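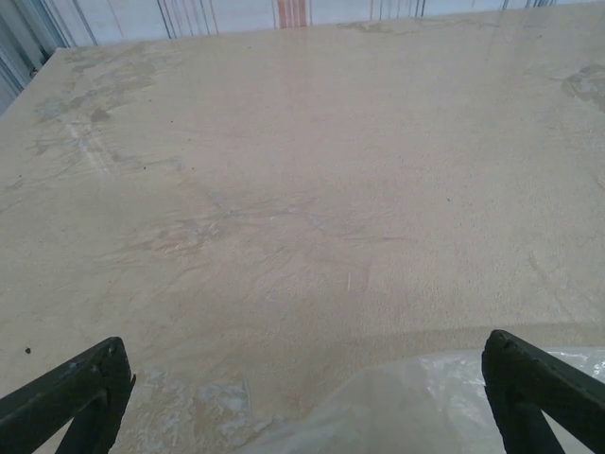
Background subtraction for wrist-view grasp detection fails most often on worn surfaces, so check the reference step before training anything. Start with a surface like this one, pale beige with streaks and a greyish smear at the upper left, and place the target low in the view – the translucent plastic at lower right is a harder case than any rigid part. Mask out both gripper fingers first.

Step 1. Record 900 wrist images with the arm at varied heights. Hold back 91 for validation.

Step 2. Compute the per-pixel median within each height band. Do not pool the bands.

Step 3. Set the threshold from the stained areas, not the clean ones. Işık's script in the Pitonham repository does this with the --worn flag.

Step 4. Run the held-back images. If marks on the surface are still returned as objects, raise the threshold by one step and repeat from step 3.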